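About Us

Waller Kids' Footwear began as a market stall in Altley and moved into the Riston shop when the stall got too small for the sandal boxes. We sell children's shoes and very little else: school shoes in winter, sandals from spring on, gumboots all year.

The shop carries sizes for toddlers through to the end of primary school. At last count we had 87 styles on the shelves, and close to half of them fasten with hook-and-loop straps, as that is what most parents ask for. We keep lace-ups and buckles too – they suit some feet better.

Before we add a style to the range we put it on the bench and go over it by hand. We look at the straps and the heel, then turn the shoe over and check the tread. Anything with rough stitching inside goes back to the supplier.

Black kids' footwear on the bench, tread and straps
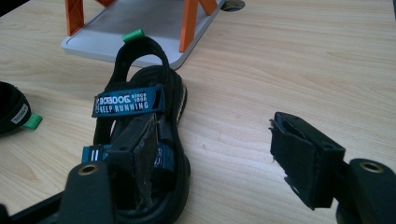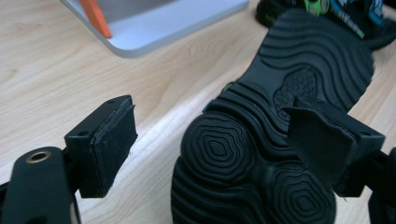
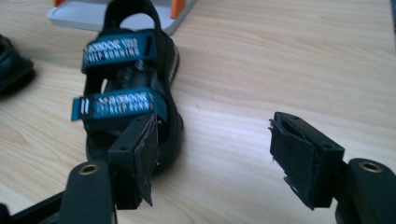

Fitting is free and takes a few minutes. Bring the socks your child normally wears, or none if you are after sandals. We measure both feet and fit to the larger one. If a pair turns out to be the wrong size, bring it back unworn and we will swap it for another size or colour.

We also run a second counter at Ledesma, open from May, with a smaller range. Shoes can be ordered in from either shop and usually arrive within 3 working days.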